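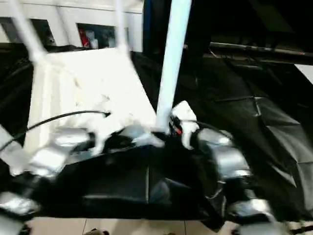

I think we pay too little attention to the covers of robots. At Dulex I look after one machine with two arms, and when people ask me about my work they want to hear about the motors, the software or the hand at the end of the arm. I understand this, but in the last year most of my trouble came from cloth and cable. Our machine wears a black fabric over its body, with a seam down the middle and a ragged edge at the bottom, and the cloth gathers into folds between the silver joints. Beside the white bracket there is a bit of red wire which you can see without taking anything off. For me these are the first places to look, before the computer is even open.

My opinion is simple: a cover is a machine part and should be maintained as one. It should have a number, a drawing and a line in the service book. With us it had none of these until July. The service book had 271 lines, for screws, belts, brake tests and grease, and not one of them mentioned the fabric. When I asked who was responsible for it, I was told that it came with the machine. So did the gearboxes, and for those we have a very strict plan.

Roswitha Rainer, who taught me this trade in Stultow, does not agree with me. She finds that a cover should be cheap and stupid, and that one throws it away when it looks bad. If you give it a number, she says, then somebody must sign for it, and a change that took ten minutes will take half a day. I have to admit that she is right about the signing. But a cover which sits wrong does not wait until it looks bad. It can slide into a joint, it can pull on a connector, and it keeps the warm air inside. We had three stops in one month from a fold that went into the left elbow, and each time the error message spoke only of too much load on the motor. We had already ordered a new motor from Risora when Silvan Tanner lifted the cloth and found the shiny line where it had been rubbing.

Since then I do a small round in the morning. I move both arms slowly to their ends and watch the fabric, not the screen. I feel along the seam with the power off. It takes me nearly 3 minutes, and the new cover costs less than 70 francs, so the argument about money I cannot take seriously. Roswitha still laughs about my line 272, but she has asked me to send her the drawing.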